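Reading room check, Fikadbridge branch
1 September 2026

Same list as January, with my comments under each item. I've kept the pass/fix marks simple so we can compare the two without squinting. Anything marked **FIX** goes on the Bitar order or gets done with what's in the supply closet.

## Books and covers

- [x] **Boards and corners.** Pass. I ran a thumb along the corners of everything on the returns shelf and pulled two paperbacks for tape (both cookbooks, no surprise there). The hardcovers are in better shape than I expected after the summer.
- [x] **Glossy covers, checked for lifting film.** Pass. I did the blue one with the painted mountains and the curly white waves on it, partly because I just like looking at it!
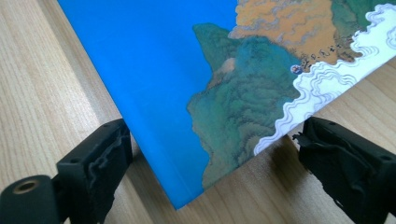
- [ ] **Spine labels readable from standing height.** FIX. A handful on the bottom shelf have faded so badly I had to crouch. New label sheets are in the closet, second shelf, behind the Clilero wipes.
- [x] **No books over the heater vent.** Pass, finally.

## Tables

- [x] **Wobble test.** Pass. I leaned on every corner of every table with my full weight and nothing rocked. The felt pads we put on in January are holding up nicely.
- [x] **Splinters and rough edges.** Pass. I did the undersides too - wear a sleeve you don't care about if you're next.
- [ ] **Finish.** Pass on most, one comment. See below.
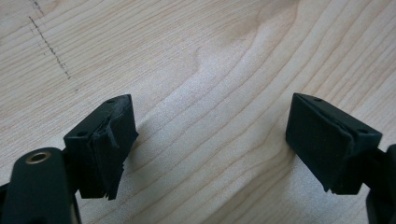

Table finish is the item I always end up writing too much about, so bear with me. We went over to the Flandix wax in January and I was a skeptic, mostly over the smell, but I've come around to it. The pale wood has a faint sheen across the middle, where it looks almost white under even light, and you can still follow the long curving grain lines through it. I'd like one more thin coat before winter all the same. Please use the soft cloths and not the green scrubbers, whatever it says on the bucket.

## Racks and organizers

- [ ] **Tabletop file organizers, set back from the front edge.** Pass on placement. The blue three-slot one sits near the back of its table, so there's plenty of room to lay a book flat in front of it.
- [x] **Cracks in the plastic.** Pass. Check the dividers as well as the outside walls, and run a finger over the little square holes for sharp bits.
- [ ] **Dust in the bottom slots.** FIX, but it's a two-minute job. A dry paintbrush gets in there much better than a wipe does.

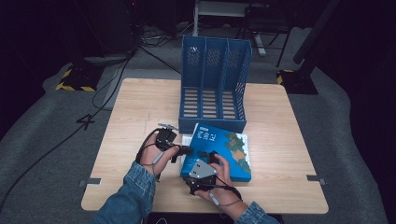
*Blue organizer and blue hardcover, square table on the gray carpet.*

## Floor and walkways

- [x] **Carpet seams flat.** Pass. I shuffled over all of them in my socks.
- [x] **60 inches clear between the tables and the shelving.** Pass. I used the tape measure this time instead of my arms.
- [ ] **Lighting.** FIX. The room gets dark away from the tables, and I'd like another lamp by the door before the evenings draw in. I've put 200 dollars against that on the order, which should cover the lamp and a spare bulb.

## Still open

- Spine labels, bottom shelf
- Second coat of wax
- Brush out the organizer slots
- Lamp by the door

If you do any of these before I get to them, put your initials next to it on the paper copy - it's on the clipboard inside the closet door.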